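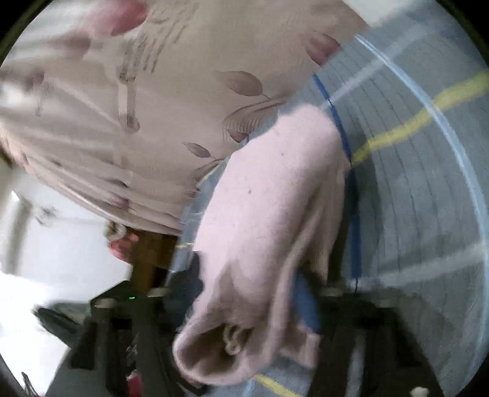

Figure 4. Wrist view from the hand-held gripper during the garment handling task. A light pink garment hangs between the two sides of the tool, with its open end down and a looped cord inside the opening. Printed and plaid fabrics lie behind it.

4.2 Garment handling

Of the chores in our study, garment handling is the one where the gap between people and machines was widest. We collected demonstrations at two sites, Pramville and Solheim, with the same hand-held gripper at both. The tool has the same jaw geometry and the same wrist camera as the Clurard arm used for the robot trials, so a policy trained on the demonstrations can be run on the arm without changing the camera view. Operators were asked to pick up one piece of clothing, find an opening or edge they could use, and lay the garment flat in a marked area. They were not told how to do it.

Figure 4 gives an idea of what the policy has to work with. Much of the garment is a single pale color, and the marks on its flat face are two very small specks. Most of the information about its shape comes from shading: the creases on the loose flap at the right, the raised fold that runs down toward the opening, and the dark inside of the opening itself. The background has far more contrast than the object. The leaf print on the beige fabric and the yellow and white stripes of the plaid are busy, patterned features, and an early version of our keypoint model placed its points on background patterns of this kind more often than on the clothing.

The opening matters because the rest of the task depends on it. Once an operator has found a rim, the garment can be turned, opened or pulled flat in a few moves. In the figure the rim shows up as a thick, wide oval, and the view is a fairly good one. In many other views the rim is folded under or hidden by the jaws. Cords are a separate problem. A loop like the one in Figure 4 can be taken for a fold or for part of the rim, and if the jaws close on a cord the garment comes up bunched. We added a cord label to the annotation set for this reason, and relabeled the Solheim recordings in March.

We ran 30 robot trials on garments that did not appear in the training data. A trial was counted as a success if the garment ended inside the marked area with no more than one fold crossing the body. The arm found and grasped a usable edge in 24 trials and completed the whole task in 18. The six trials with no usable grasp all involved plain garments in light colors. In the six trials that failed after the grasp, the arm held a good edge and then lost track of which side of the cloth was facing up – the policy kept pulling in a direction that added folds.

We repeated the six no-grasp cases on a plain gray table in place of patterned cloth, and four of them succeeded. This suggests that a good part of the difficulty is visual and comes from the surroundings, although the sample is small. A cleared table is easy to arrange in a laundry or a repair shop. It is less realistic in a home, where clothes are often handled on top of bedding or other clothes.

Speed is a further limit. The arm pauses to take a new view after each regrasp, and those pauses took up most of the time in the longer trials. We tested the Nultbridge planner as a way to cut the number of regrasps, but it assumes a known garment outline at the start and did poorly when the clothing was picked up from a pile. On these results we would not call the task solved for home use. A shop that sorts one kind of garment on a plain surface could use the present system with a person nearby to clear the failures. Section 4.3 reports the same measures for towels, which have no openings and gave fewer errors of the second type.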